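Small Blocks, Large Table

I have been putting off the sorting for most of May. Anyone who has lived with a tub of little coloured blocks will know how this goes. You start with a tidy set, somebody tips it out, and six months later you are finding cubes in the cutlery drawer, in a gumboot, and once in the bottom of a teapot I had already poured from.

So on Tuesday, with a coffee and a bad attitude, I finally sat down to think about what a block is for and how many of them a reasonable adult should own. The lid of our tub says 1,564 pieces. I have never checked and I'm not going to start now. I'd only find out how many are in the couch.

My favourites are the lime-green ones. They are the colour of the cordial we were given at swimming carnivals, and they have that same faint suggestion that light might get through if it tried hard enough. They are also very small, which you forget until you need to put one precisely where you want it. My thumb alone covers a neighbourhood.

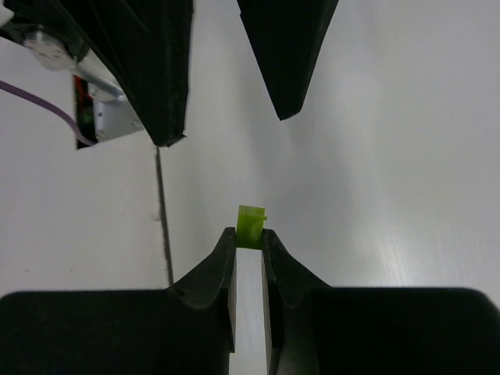 Lime green, with the little step at the top corner.

That step matters more than you'd think. A plain cube doesn't care which way up it lands, and you can sort plain cubes half asleep in front of the cricket. Give one a ledge and suddenly it has opinions. You put it down, it sits crooked, you turn it, it sits crooked in a different direction. Sepehr Mousavi, who I've known since uni and who irons his tea towels, reckons every odd-shaped piece should go in its own container. I said that way lies a house full of containers. He said yes, in the tone of a man who has just bought a house full of containers.

He swears by the Bultix trays, the shallow ones with the dividers. I've got two. One holds screws and the other holds the receipt for both trays. I also tried the Imach tub with the clip lid, which is a good tub if you never want to open it again.

What has worked, and it pains me to say so, is a big plain white surface. I used to sort on the rug, and our rug has green in it, and you can guess the rest. On white, a green cube has nowhere to hide. Yellow is a bit trickier under a bright light, when it goes pale on you, but you still get there. You do see every scuff and speck as well, so after ten minutes you're wiping the table instead of sorting, and then it's lunch.

The other rule I've adopted is to do a handful at a time. Tip the lot out and you'll look at it, sigh, and go and prune something. A few green and a yellow in a little huddle is a job a person can finish before the kettle boils.
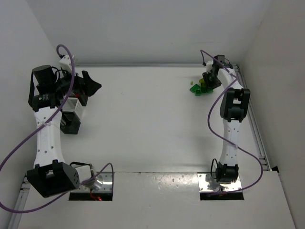 Do you sort by colour or by shape first?
Colour, every time. You can do it at a glance, and by the time you get to shape the piles are small enough that you've stopped resenting them. Sepehr does shape first, but he also alphabetises his spices.

I've done the greens and most of the yellows. The reds are in an ice cream container on top of the fridge, and the blues are still wherever the blues go. If you've got a tub with a lid that opens and shuts, leave a comment with the name of it. I've had the Eltier one recommended, but only by the bloke who sells them.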